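Search this blog
Search

Pink, and other things I said I'd never do to a hallway

So I've painted the hallway pink. Not bubblegum, not salmon, more the colour of the inside of a shell — and if you'd told me in July that I'd be writing that sentence I'd have laughed and gone back to my forty shades of off-white.

Blame my neighbour, Elfriede Oltmanns. I went over to return a cake tin and stood in her entry for a good ten minutes because I didn't want to leave it. Hers is a dusty sort of rose and it makes the whole place feel like late afternoon. I came home, looked at my own grey hallway and felt a bit sorry for myself.

I've been noticing pink everywhere ever since, the way you do when you're thinking of buying a particular car. Soft flat pinks are the ones I like best, the ones with no shine to them at all. 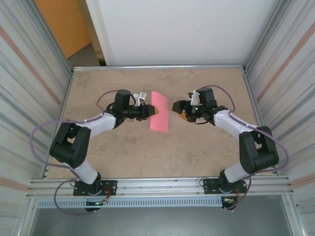 Choosing the actual colour

I did the sensible thing and bought sample pots from the paint counter in Flenham. Four of them. Brushed them straight on the wall (yes, I know, you're meant to use card and move it about) and then lived with a patchwork for weeks while everyone who came through the door voted for a different one. Blair Lamont voted for leaving it grey, and Blair's vote was not counted.

What surprised me is how much the light mucks around with it. Our hallway has one skinny window at the end, so the same paint is peachy at breakfast and nearly mauve by dinner. The one I loved in the shop looked like a sticking plaster at home. The one I nearly didn't buy was the winner. A pale pink can go quite grey in the shadows too, and I've decided I like that about it. 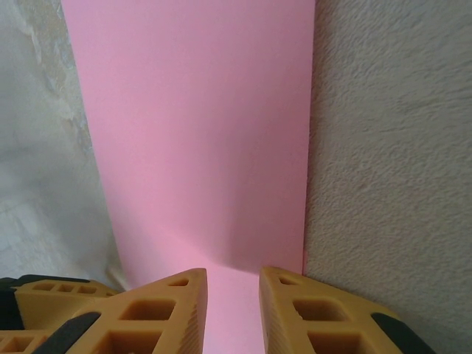 The bit with the sugar soap

Prep was dreadful. I washed the walls, filled the dings, sanded the filler, and found more dings. Behind the coat hooks was a strip of old wallpaper that someone had painted straight over, probably before I was born, and getting that off took a whole evening, a borrowed steamer and a fair bit of language.

Then two coats, with a proper sit down in between. Paint, rollers, tape and a new drop sheet came to $155 all up, and I'd been quoted some $2,000 to have it done for me (ceiling and trim included, to be fair, and I haven't touched the ceiling). My cutting in is wobbly near the bathroom door. I've hung a picture near it and am hoping for the best.

I'm still tossing up what to do with the inside of the linen cupboard. Same colour, or a size stronger so it's a little shock when you open it? I've got swatches on the fridge and keep leaning towards stronger. 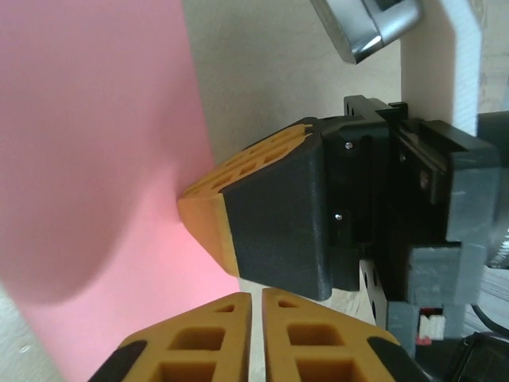

What's next

The skirting boards need doing, and then the rug has to go because it's now the wrong red. Elfriede has offered me a runner she never uses. I'm taking her a lemon cake tomorrow, in the same tin.

Recent posts
The great Kudeck bookcase disaster
Lemon cake, two ways
A weekend in Petersen with no phone charger
Why I gave up on the herb garden

Contact | © Copyright, all rights reserved | Back to top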